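The Case for the Boring Tap

My town switched water suppliers in June, and I have never heard so many people describe a flavor. Before the switch we drank what came out of the faucet and complained about parking. Now the man ahead of me at the hardware store will tell you he gets a hint of pencil.

The new supplier is called Ollurora, a name that belongs on a sleep aid. They sent every household a glossy folder explaining that our water would come from the Drolodia reservoir, where it had been "resting." I read the folder twice looking for the rates. They were on the back, in gray, and they had gone up 4 percent.

I should say that I like tap water. I like it the way I like sidewalks. It was there when I moved in and it asks very little of me. The first public pump in Brelell went up in 1768, according to the plaque, and people stood in line for it with buckets, in winter, and as far as I can tell none of them wanted a tasting note. They wanted to boil a turnip.

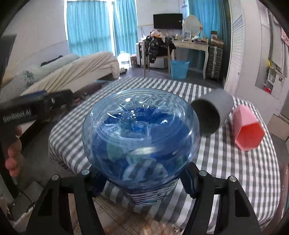
What bothers me is how fast we left. Within two weeks of the switch the supermarket had moved the crackers to make room for a wall of bottled water, stacked to a height I would call civic. You can buy the cheap kind by the case of 24. You can also buy Daza, sold one at a time, with a paragraph on the label about a glacier. I stood there and read the paragraph. The glacier comes off as needy.

I bought one, of course. I wanted to be fair. It tasted like water that had been told it was special as a child. My daughter said it tasted like the fridge, and she had drunk it at the kitchen table, so I can't explain that.

There are places where the tap really is bad, where people carry bottles home out of plain need, and I don't want to be glib about them. Their trouble is a good reason for the rest of us to guard a system that works. A public pipe stays decent when the people with money and time to complain are drinking from it too. Once they've moved on to the glacier, the meetings get very short. I went to the last one. There were 4 of us in the room, and one had come in to charge her phone.

So my proposal is a dull one. Drink the tap water for a month. If it tastes like pencil, call the number on the bill and say so, and then call again, and be the kind of nuisance a utility has to open a folder for. Put a pitcher in the fridge if the chlorine gets to you. It fades overnight, and so do most of the flavors people have been describing to me in line.

The crackers, by the way, are now in aisle nine next to the cat litter.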